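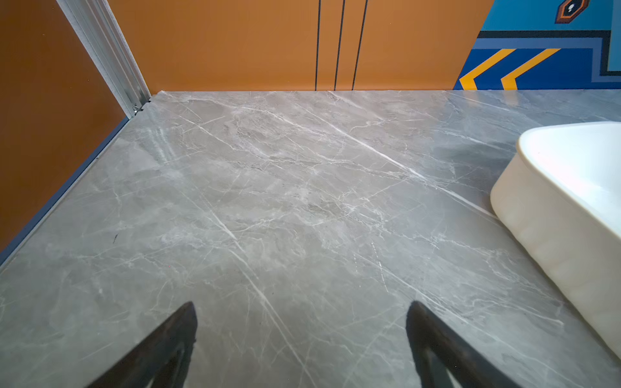
3 min read

Flalano Worktop Soap
For stone, stone-effect, laminate and sealed wood surfaces
Made by Negi in Flernley

We have been making soap in Flernley for a good long while now, and the worktop soap is the one people ring us up about. It began as something we mixed for our own kitchen, where the worktop had gone dull from years of strong sprays, and it took us a whole winter of fiddling (and a great many saucers of odd-coloured paste on the windowsill) before we had something we were happy to put in a bottle.

It is a plain liquid soap made with coconut and rapeseed oils, with a little rosemary in it. There is no vinegar, no lemon and no bleach, so you can use it on real marble and limestone, both of which dislike anything sour. It doesn't foam up much. If you are used to a big lather you may think at first that you haven't put enough in, but do go easy – too much soap is the usual cause of smears, and we have all done it.

How to use it

Put one capful into a washing-up bowl of warm water. Wring your cloth out well, wipe the whole worktop from the back towards the front, then go over it again with a clean damp cloth and dry it with a tea towel. On a polished surface the drying makes more difference than anything else you do. A dark patch near the sink that won't shift is often old limescale, and soap won't move that, ours included, so please don't scrub.

For tea rings and dried-on sauce, lay the damp soapy cloth over the mark while you have your own cup of tea and then wipe. Turmeric is another matter. We've had some luck with two or three goes over a couple of days, but we wouldn't promise you anything.

If your stone is unsealed, or you simply aren't sure, try a drop in a corner behind the kettle and leave it overnight before you do the rest.

Sizes

Small bottle, 390 ml
Large bottle, 900 ml
Refill pouch, 1180 ml

The small bottle is the one to start with, or to keep in a caravan. The large has the same cap, so the measuring doesn't change. The pouch has a screw top and stands up by itself once it's open, although it does get a bit floppy towards the end, and we'd suggest pouring the last of it into a bottle over the sink.

Scent

Rosemary is the standard one. Each September we also make a batch with bay leaf, sold in the large bottle only, and when it has gone it has gone until the next autumn. There is an unscented version too, which smells faintly of soap and nothing else. 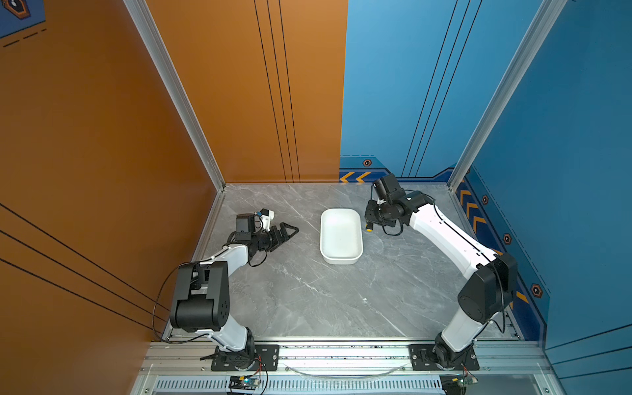

Bought the small bottle for my mum's kitchen and ended up keeping it. The rosemary is lovely and it doesn't leave that sticky feeling you get from the supermarket sprays. My only grumble is the cap, which is stiff to get off with wet hands. Could you do a pump?

Thank you for this, and we hope your mum got a bottle in the end! We have tried a pump and the soap is a little thick for it on cold mornings, when it tends to clog. The newer caps have deeper ridges and are easier to grip. If yours is one of the smooth ones, drop us a line and we'll post you a replacement.

Goes well with

The Pevwood cloths are a loose cotton weave, soft enough for polished stone, and they come in a bundle of 8. Wash them hot and leave out the fabric softener, as it stops them soaking anything up.

Storage and delivery

Keep the soap somewhere above freezing. It may turn cloudy in a cold larder, but a gentle shake once it has warmed through will put it right. Orders placed before noon are packed the same afternoon, in paper and card.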